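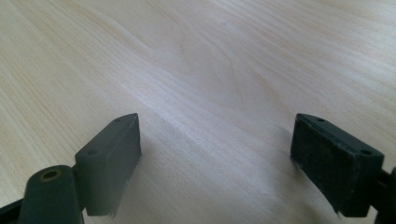
Teilnehmende gesucht: Aufräumaufgaben am Tisch mit Gegenständen des täglichen Bedarfs

Trulby sucht für die Versuchsreihe Varkumine erwachsene Personen, die kurze Aufräumaufgaben an einem Tisch ausführen. Untersucht wird, in welcher Reihenfolge und mit welchen Bewegungen Gegenstände aus Bad und Küche aufgenommen, umgesetzt und eingestellt werden. Die Erhebung beginnt im Februar. Insgesamt sind 42 Plätze zu vergeben.

Aufgabe
Gearbeitet wird im Stehen an einem Tisch mit heller Holzoberfläche. Der erste Aufgabenblock betrifft den Waschplatz: Eine Zahnbürste wird vom Tisch aufgenommen, aufgerichtet und in einen Becher gestellt. Der Kopf der Zahnbürste zeigt dabei nach oben. Anschließend wird die Ausgangslage wiederhergestellt und der Durchgang mit veränderter Position des Bechers wiederholt.
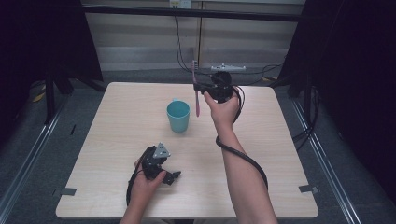

Der Becher soll während des Einstellens aufrecht stehen bleiben. Kippt er um, wird der Durchgang abgebrochen und neu begonnen; auf die Vergütung hat das keinen Einfluss. Eine Zeitvorgabe gibt es nicht. Gleichmäßiges, ruhiges Arbeiten ist ausdrücklich erwünscht.

Die weiteren Blöcke umfassen das Zusammenstellen von Geschirr und das Sortieren kleiner Haushaltsgegenstände. Alle Gegenstände werden gestellt.
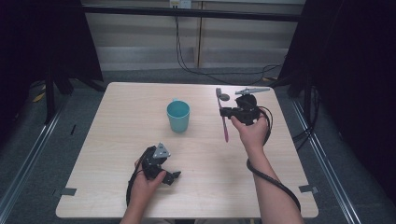

Aufgabenblock Waschplatz: Becher und Zahnbürste am Tisch

Ablauf und Umfang
Ein Termin dauert drei Stunden einschließlich Einweisung und Pausen. Nach jeweils fast 20 Minuten Arbeit ist eine Unterbrechung vorgesehen. Pro Person sind 6 Termine eingeplant, die innerhalb von vier Wochen wahrgenommen werden sollen. Beginn ist wahlweise um 9:00 Uhr oder um 13:30 Uhr.

Voraussetzungen
- Mindestalter 18 Jahre
- Uneingeschränkte Beweglichkeit beider Hände und Unterarme
- Normale oder korrigierte Sehschärfe
- Deutschkenntnisse, die für mündliche Arbeitsanweisungen ausreichen
- Bereitschaft, während des Termins auf Ringe und Armschmuck zu verzichten 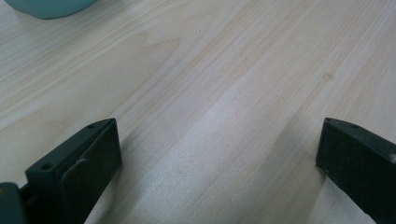
Links- und Rechtshänder werden gleichermaßen berücksichtigt. Vorerfahrung ist nicht erforderlich. Wer bereits an der Reihe Nishimura teilgenommen hat, kann sich erneut bewerben, gibt dies aber bitte an.

Vergütung
Bei vollständiger Teilnahme werden 496 Euro gezahlt, bei vorzeitigem Ausscheiden anteilig nach abgeschlossenen Terminen. Die Auszahlung erfolgt per Überweisung. Fahrtkosten werden nicht erstattet.

Anmeldung
Formlose Bewerbung mit Angabe von Alter, Händigkeit und bevorzugter Anfangszeit an Ashraf Mahrous, Probandenkoordination, Kennwort »Varkumine«. Einweisung und Termine finden im Haus Sillier, Erdgeschoss, statt.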